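Ondorgate Gripper Comparison
Progress report to the Ridgeway equipment fund, February

We said last time that the comparison would be half done by now. It is, if you count generously and include the part where we argued about mounting plates. Three of the four grippers have been through the full pick list. The fourth, the Isus, is still waiting on a cable adapter that has been "shipping today" for most of the month.

Each gripper gets 400 picks: 40 objects, ten tries apiece, same arm, same controller, same wrist camera. The objects run from a tape measure to a single sheet of paper, which has so far humbled everybody. The Rasuretti two-finger model finished its list last and is the one we would keep if you made us choose this afternoon. It closes evenly and doesn't sulk after a stall. Its rubber pads are very good at holding things. They also hold things we never asked them to pick up.

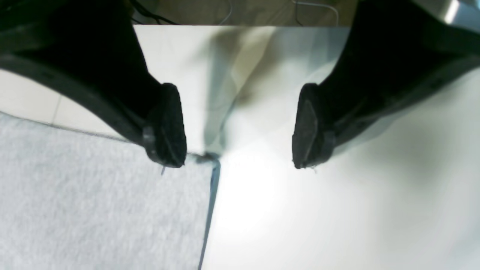
Wrist camera view, fingers open over the felt mat. Note the lint on both pads.

Wiping the pads is now a written step in the procedure, at the start of each block of 40. We have no numbers yet on whether lint affects grip, and the earlier runs were done without wiping, so some of them will be repeated. This was not in the schedule.

Glare is the other nuisance. The white surface beside the mat washes out badly in the camera view, and the object finder loses anything pale that lands there. We tried turning the exposure down, at which point it lost anything dark. The plan is to move the lamp and extend the felt - a cheap fix, and we would like credit for it.

Spending is under budget, mainly thanks to the adapter nobody has managed to sell us. Next period: the Isus runs, the repeats, and a second attempt at the sheet of paper. The request for spare finger pads is attached separately.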